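Open Day at Letasthorpe Golf Club

Letasthorpe opened its gates to the public on Sunday, and I drove out to see what the club has done with the back nine ahead of the Vindley Women's Invitational. The tournament moves here this fall after a long run at Grandance, and the club wanted neighbors and ticket holders to walk the course first.

Check-in was at the old cart barn. Visitors went out in groups with a guide, and mine was Nimal Seneviratne, who runs the grounds crew. He started us on the tenth tee and took us around in playing order. Golf shoes were fine on the fairways, but the greens were roped off.

The biggest change is at the twelfth, a par three over water. The tee has been moved back and the green now plays 140 yards from the front markers. The bank on the left has been shaved down, so a ball that lands short will run into the pond. Seneviratne said the members have mixed feelings about it. A man in our group who plays there twice a week said he had lost a sleeve of balls since April.

The fourteenth and fifteenth have new drainage. You can still see the lines where the sod was cut, mostly on the low side of fifteen. Two fairway bunkers are gone from the sixteenth, and the landing area is wider. The eighteenth is the same hole it always was, apart from a stand going up behind the green that will seat 500.

After the walk we had sandwiches in the clubhouse and a talk from Folasade Aliyu, the tournament director. She went through parking, shuttle times and the pro-am draw. Parking will be in the Owino lot on the county road, with buses every 15 minutes from 7 a.m. No cars will be allowed at the club itself except for players and staff.

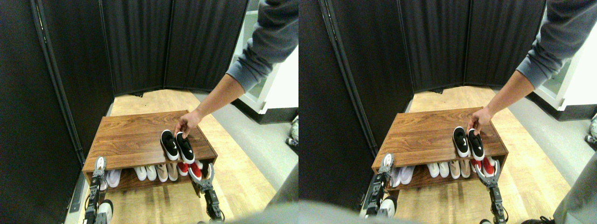
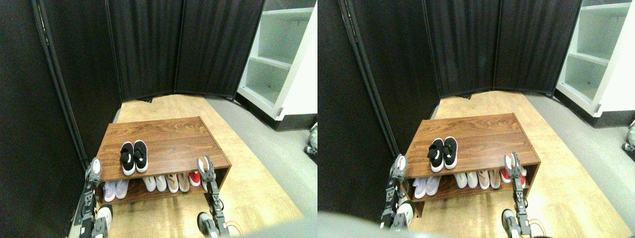
Black sneakers on top of the bench, more pairs on the shelf underneath.

Can spectators bring their own folding chairs?
Chairs without arms are allowed on every hole except the twelfth, where the path is too narrow. They have to be moved if a marshal asks.

Aliyu also took us through the practice schedule. The range will be open to ticket holders on both practice days, and there is a junior clinic on the second afternoon with 200 places. Sign-up is at the pro shop or by phone, and children need to bring a putter and one iron. The shop has a few loaner sets in junior sizes.

The head pro, Yetunde Balogun, gave a short putting lesson on the practice green before the last group went out. She had people putt with their eyes closed from six feet, then say whether the ball had finished short or long. I was wrong most of the time.

The afternoon ended on the range, where anyone could hit a small bucket for free. The mats are new and the far targets have been repainted. I left at four, when they were still serving coffee. Tickets for the tournament are on sale at the front desk, and the course goes back to members only until the practice rounds.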